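Doscombe book-sorting arms halted after gripper fault

Two sorting arms at the Doscombe book returns center have been out of service since early September after one of them kept squeezing after it should have let go, damaging stock and prompting a safety check of the whole line.

The fault showed up shortly after 10 p.m. on the late shift. According to the center, the arm on bench 2 picked up a paperback, moved it to the outgoing tray and then failed to open its fingers. It went back for the next book with the first one still in its grip and pushed both into the side of the tray. The operator on duty pressed the stop button. No one was hurt.

Janssen, which runs the center, said 38 books were written off. Most of them had bent covers or torn spines from earlier picks that night, when the gripper was already closing harder than it should. Those books had gone through to packing and had to be pulled back out by hand.

"We should have caught it sooner," said Marlene Hinrichs, operations manager at Doscombe. "The packers were putting damaged books to one side from the start of the shift and writing them up as customer damage. They looked like customer damage. It was only when the arm jammed that anybody put the two together."

The arms were supplied by Conda and run on control software from Mirno. A first report from Conda blames a worn cable in the wrist, which carried the signal telling the arm how hard the fingers were pressing. When the signal dropped out, the software read it as zero and told the fingers to close further. The arm should have stopped with an error, and the report says a setting that would have made it do so was turned off during an update in the summer.

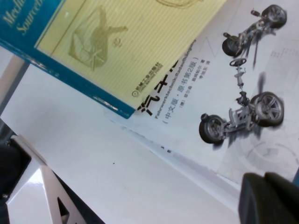 A gripper finger beside two overlapping books, the lower one a Chinese edition on vehicle suspension.

Large softcovers are the hardest items for the arms to handle, Hinrichs said. They bend when lifted from one side, and two lying on top of each other can be read as a single book. The center takes in a lot of technical and medical titles from university resellers, many of them imported, and replacing one can take weeks.

Conda has replaced the wrist cables on both arms and cut the maximum closing force. Mirno has turned the missing setting back on and says it will now be locked, so that an update cannot change it. The second arm showed no fault but was stopped as well until its cable had been checked.

The line went through 963 test picks after the repair, using books already marked for recycling. Two stopped with an error, both on stacked books, and the fingers opened as they should each time. Janssen wants to reach 2000 picks before the arms go back to normal stock.

Until then, returns are being sorted by hand on two shifts. Customers waiting for a refund on returned books can expect a delay of roughly a week. Anyone who was charged for a damaged return handled on the night of the fault will get the money back without having to file a claim, the company said.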